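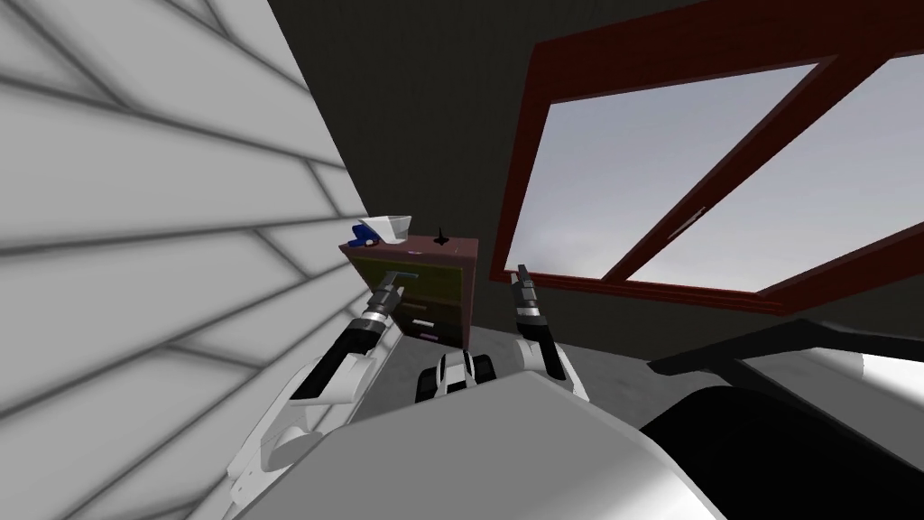
오래된 나무 창틀을 고쳐 쓰는 이야기를 좀 길게 써보려고 합니다. 지난겨울부터 4월까지 집 창문 3개를 손봤고, 그동안 메모한 것들을 정리하는 스레드입니다. 첫 번째로 많이 받은 질문이 색이었습니다. 검붉은 나뭇결 창틀은 거의 검정에 가까운 짙은 회색 벽에 두면 무겁지만 차분하고, 흰 패널 벽이 옆에 있으면 그 무게가 꽤 덜어집니다. 저는 흐린 날 기준으로 색을 정하는 편입니다.

---

우리 집은 레트브리지(Letbridge)에 있는 낡은 단층집입니다. 창틀은 전부 원래 것이고, 전 주인이 흰색 페인트를 여러 번 덧칠해 두었습니다. 창문 하나는 아예 열리지 않았습니다. 페인트가 창짝과 틀을 붙여 놓은 상태였습니다.

---

견적을 먼저 받았습니다. 전체를 PVC로 바꾸는 쪽이 제일 빨랐고, 업체도 그걸 권했습니다. 그런데 벽 두께 때문에 안쪽 마감을 다 뜯어야 했습니다. 창문보다 미장과 도배 비용이 더 나오는 구조라서 일단 보류했습니다.

---

수리를 배운 건 슈테파니아 프로하스카(Štefánia Procházka) 선생님의 이틀짜리 수업에서였습니다. 마른들리(Marnodley)의 목공방에서 했고, 첫날은 하루 종일 퍼티만 긁었습니다. 지루했는데 나중에 집에서 해보니 작업의 절반이 그거였습니다.

---

제일 먼저 할 일은 송곳으로 찔러보기입니다. 아래쪽 가로대와 모서리를 집중적으로 찌릅니다. 송곳이 얕게 들어가고 멈추면 그냥 두면 됩니다. 푹 들어가면 썩은 겁니다. 겉의 페인트가 멀쩡해도 안은 다를 수 있습니다.

---

제 경우 위쪽과 세로대는 다 단단했습니다. 문제는 부엌 창 아래 가로대 왼쪽 끝이었습니다. 손가락 두 마디 정도가 스펀지 같았습니다. 물길을 따라가 보니 바깥 창턱 경사가 거꾸로 잡혀 있었습니다. 이걸 안 고치면 나무를 갈아도 또 썩습니다.

---

치수 이야기. 부엌 창짝은 폭 770mm, 높이 840mm입니다. 줄자로 한 번만 재지 마세요. 위, 가운데, 아래를 따로 재고 대각선 두 개도 잽니다. 대각선이 서로 다르면 창짝이 틀어진 겁니다. 우리 집은 오른쪽 아래가 처져 있었습니다.

---

처진 창짝은 대패로 깎기 전에 경첩부터 보세요. 저는 이걸 모르고 아래쪽을 깎았습니다. 나중에 경첩 나사를 긴 걸로 바꾸니 창짝이 제자리로 올라갔고, 아래에 틈이 생겼습니다. 그 틈은 얇은 쫄대를 붙여서 메웠습니다. 자세히 보면 티가 납니다.

---

페인트 벗기기. 오래된 집이면 납 검사를 먼저 하세요. 납이 나오면 마른 사포질은 하면 안 됩니다. 우리 집은 제일 아래층 페인트에서 양성이 나왔습니다. 그래서 물을 뿌려가며 긁고, 바닥 비닐은 작업이 끝날 때마다 접어서 봉투에 밀봉했습니다. 마스크도 방진 등급을 확인하고 썼습니다.

---

열풍기는 온도를 낮게 두고 썼습니다. 유리 가까이에서는 아예 껐습니다. 그래도 한 장은 깨먹었습니다. 모서리에서 시작해서 대각선으로 쭉 갔습니다. 옛날 유리라 살짝 물결치는 맛이 있었는데 같은 걸 구하지 못했습니다.

---

새 유리는 동네 유리집에서 잘랐습니다. 홈 치수보다 사방으로 조금씩 작게 주문해야 합니다. 저는 처음에 홈에 딱 맞게 주문해서 들어가지 않았고, 다시 가져가서 잘라왔습니다. 유리집 사장님이 별말 없이 해주셨습니다. 늘 있는 일인 듯했습니다.

---

퍼티는 아마인유 퍼티를 썼습니다. 손으로 한참 주물러야 부드러워집니다. 차가운 상태로 바르면 갈라집니다. 바르기 전에 나무 홈에 기름을 한 번 먹여두면 나무가 퍼티의 기름을 빨아먹지 않습니다. 이건 수업에서 배운 것 중에 제일 쓸모 있었습니다.

---

퍼티 칼 각도는 처음부터 끝까지 같아야 합니다. 중간에 멈추면 자국이 남습니다. 저는 창문 세 개째에 와서야 한 번에 쭉 긋는 게 됐습니다. 첫 창문은 울퉁불퉁한데 화장실 창이라 그냥 두었습니다.

---

썩은 부분은 잘라내고 새 나무를 이어 붙였습니다. 경사지게 잘라야 접착 면이 넓어집니다. 구멍만 작으면 에폭시 충전재로도 되지만, 제가 잘라낸 부분은 모서리 장부까지 걸려 있어서 나무로 했습니다. 결 방향은 원래 나무에 맞췄습니다.

---

이어 붙인 다음 날 바로 대패질을 했다가 접착선이 살짝 벌어졌습니다. 설명서에 적힌 시간보다 넉넉히 두세요. 우리 집 창고는 겨울에 난방이 안 됩니다. 추우면 굳는 데 훨씬 오래 걸립니다. 두 번째 시도는 거실에서 했고 가족에게 미움을 받았습니다.

---

색 이야기로 다시 돌아가면, 저는 그론다우(Grondau) 오일 스테인의 짙은 적갈색으로 갔습니다. 색상 번호는 141입니다. 캔 뚜껑의 색 견본은 믿지 마세요. 같은 나무 조각에 한 번, 두 번, 세 번 칠한 걸 나란히 놓고 창가에 세워두는 게 확실합니다.

---

한 번 칠하면 벽돌색에 가깝고, 세 번 칠하면 거의 와인색입니다. 저는 두 번에서 멈췄습니다. 새로 이어 붙인 나무는 더 빨리 진해져서 그 부분만 한 번 묽게 칠했습니다. 그래도 가까이서 보면 이음매가 보입니다.

---

스테인은 나뭇결이 보이는 대신 흠도 다 보입니다. 사포 자국이 결을 가로질러 있으면 그대로 드러납니다. 충전재로 메운 구멍도 색이 다르게 먹습니다. 상태가 나쁜 창틀이면 불투명 페인트가 낫습니다. 뒷방 창은 그래서 다시 흰색으로 칠했습니다.

---

벽을 어둡게 할 거면 창틀을 먼저 끝내고 벽을 칠하세요. 저는 반대로 했습니다. 마스킹 테이프를 뗄 때 짙은 회색 벽지 페인트가 같이 뜯겨 나왔습니다. 같은 색을 덧발라도 무광 페인트는 각도에 따라 자국이 보입니다. 결국 그 면 전체를 다시 칠했습니다.

---

손잡이와 잠금쇠는 원래 것을 닦아서 다시 달았습니다. 하나가 모자라서 야쿠봅스키(Jakubowski)라는 철물점의 중고 서랍을 뒤졌습니다. 모양은 조금 다른데 나사 구멍 간격이 맞았습니다. 헌 철물을 살 때는 나사 구멍 간격을 적어 가면 편합니다.

---

바람막이는 창짝 옆면에 홈을 파고 솔 모양 틈막이를 넣었습니다. 스펀지 테이프도 써봤는데 창을 몇 번 여닫으니 밀려서 떨어졌습니다. 홈 파는 건 트리머가 있으면 금방이고, 없으면 하루가 갑니다. 저는 빌렸습니다.

---

단열이 어떠냐는 질문이 많은데, 홑유리라 새 복층창만큼은 안 됩니다. 대신 외풍은 확실히 줄었습니다. 침실에는 안쪽에 덧창을 하나 더 달 생각입니다. 자석으로 붙이는 아크릴판 방식과 나무 틀 방식 중에 아직 못 정했습니다.

---

결로는 아직 있습니다. 아침에 아래쪽 유리에 물이 맺힙니다. 닦고 환기합니다. 퍼티 선 위로 페인트를 유리까지 아주 살짝 넘겨 칠하면 물이 퍼티 뒤로 들어가는 걸 막을 수 있습니다. 첫 창문에서는 이 선을 칼로 깔끔하게 다듬었다가 다시 칠했습니다.

---

비용은 재료와 공구 대여, 수업료까지 합쳐도 교체 견적보다 한참 적게 들었습니다. 시간은 많이 들었습니다. 퇴근 후와 쉬는 날에만 해서 겨울이 다 갔습니다. 창짝을 떼어낸 자리는 합판으로 막아뒀는데, 그동안 부엌이 낮에도 어두웠습니다.

---

다시 한다면 창문을 한 번에 하나씩만 떼겠습니다. 두 개를 동시에 떼면 부속이 섞입니다. 떼기 전에 창짝 윗면에 연필로 번호를 쓰고, 나사는 창문별로 봉투에 넣으세요. 저는 긴 나사 몇 개가 어느 창 것인지 지금도 모릅니다.

---

다음은 현관문입니다. 같은 색으로 할지는 아직 고민 중입니다. 문은 햇빛을 바로 받아서 적갈색이 빨리 바랜다고 들었습니다. 남향 현관문에 짙은 오일 스테인을 써보신 분이 있으면 얼마나 자주 덧칠하는지 댓글로 알려주세요.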